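**Brevamero Opens Home Laundry and Folding Course to All Bristel Residents**

BRISTEL, 2026-02-09 – Brevamero, the household skills service based in the Usmani Building, today announced that its home laundry and folding course will be open to every resident of Bristel. The course was previously offered only to tenants moving into their first apartment.

The program covers sorting, washing, drying, folding and storage. Each participant attends 2 evening sessions and receives a printed guide to keep at home. A total of 288 places will be available during the first season, in groups small enough for each person to practice with a full basket of clothes.

"People come to us with a clean pile on a chair and no clear idea of where it should go," said Rania Majali, director of programs at Brevamero. "We teach a method that can be used in a small bedroom, with no folding table and no special tools."

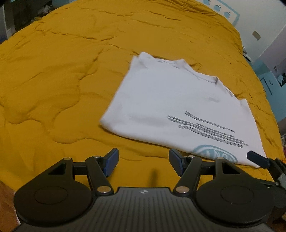
The folding portion of the course was rewritten in November by Mingxuan Zou, lead instructor, after participants reported that they did most of their folding on the bed. The new lessons follow that habit. Participants learn to spread the comforter first and to choose a background that makes the edges of a garment easy to see, as with a white T-shirt on mustard-yellow quilting. They then bring the sides of the shirt in, smooth the area below the collar and fold the hem upward. Shirts with printed lettering are handled in the same way, although the guide recommends checking the care label before ironing over any print.

A separate lesson deals with bedding. It covers fitted sheets, pillowcases and quilted covers, including how to shake out a comforter after storage and how to fold one for a narrow shelf. Participants may bring an item from home that they find difficult to fold.

"The bed is the largest flat surface most people own," said Zou. "It is soft, so the folds need a little more care, and we spend time on that."

Course materials, including the 36-page guide, were prepared with Ledirico, a Bristel print shop. The guide will also be available for reading at the Brevamero front desk.

Registration is open now. Residents may sign up in person at the Usmani Building or by telephone during office hours. Places will be assigned in order of registration – a waiting list will be kept for each group.

**About Brevamero**

Brevamero provides practical instruction in laundry, cleaning, basic mending and home organization to residents of Bristel.

**Press contact:** Rania Majali, Brevamero, Usmani Building, Bristel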